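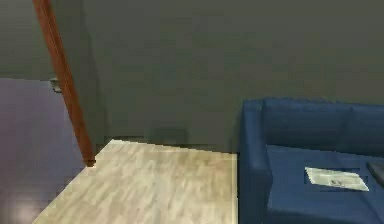

Interior rendering: plain gray wall and wood door post.

Illska Delegation Table System

The Illska is a modular conference table for bilateral and multilateral talks, mediation sessions and treaty signings. It is supplied by Dundodum for sale or short-term hire.

Configuration
The base set consists of 8 straight segments and can be assembled as a closed rectangle, an open U or two facing rows. Corner segments are ordered separately and allow a hexagonal layout for talks with more than two parties. The maximum supported layout is 13 segments. Segments lock from the underside with a quarter-turn cam, and no tools are required. All segments are the same height and depth, so no delegation is seated at a visibly different position.

Interpretation and power
Each segment has a cable channel with a removable cover. The channel accepts the Fikre microphone and headset unit, which supports seven language channels plus floor audio. Power is daisy-chained to a maximum of 80 seats per supply cabinet. Larger meetings need a second cabinet on a separate circuit.

Flag and nameplate fittings
Nameplate rails are standard on both faces. Flag sockets are optional and accept desk staffs only. Floor staffs require the Dreltden weighted base, sold individually.

Hire terms
Hire includes delivery, assembly and collection. Access to the room is needed the afternoon before the opening session. Layout changes between sessions are charged per visit. Bookings for February close at the end of the preceding month.

Order inquiries: Lensa Mekonnen, Conference Equipment. Please state the number of delegations, seats per delegation and working languages.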